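# Chapter 3: Why Paper Remembers a Fold
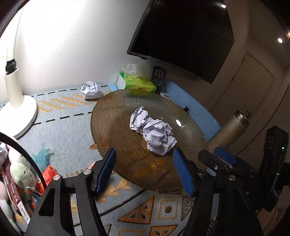

I've been hoarding paper for as long as I can remember, and my desk drawers are a disgrace, so it was probably bound to get a chapter of its own sooner or later. We're going to look at what happens inside a sheet when you bend it, crease it or crush it in your fist. Every sheet is a mat of tiny plant fibres, pressed together and dried, and those fibres will put up with a gentle curve and spring back quite happily. Push them past a certain point and some of them buckle for good. Take a crumpled ball of white paper like the one on the amber glass plate: open it out, smooth it with your palm, sit a dictionary on it overnight if you like, and you'll still find the ridges the next morning!

I first got properly interested in this when I was checking samples at Vemix, a small mill that made drawing paper. We had 26 test sheets on the bench, all cut from the same roll, and I couldn't work out why half of them folded beautifully and the rest cracked along the crease. The answer was the grain (I'd cut some along it and some across it, which was rather silly of me). We'll come back to grain in section 3.2, and you'll be tearing up old newspaper to find it for yourself.

Before you read on, have these to hand:

- a few sheets of plain printer paper
- a page of newspaper
- a ruler and a soft pencil

Fold one of the printer sheets in half, run your thumbnail along the edge, then open it and leave it beside you while you read section 3.1.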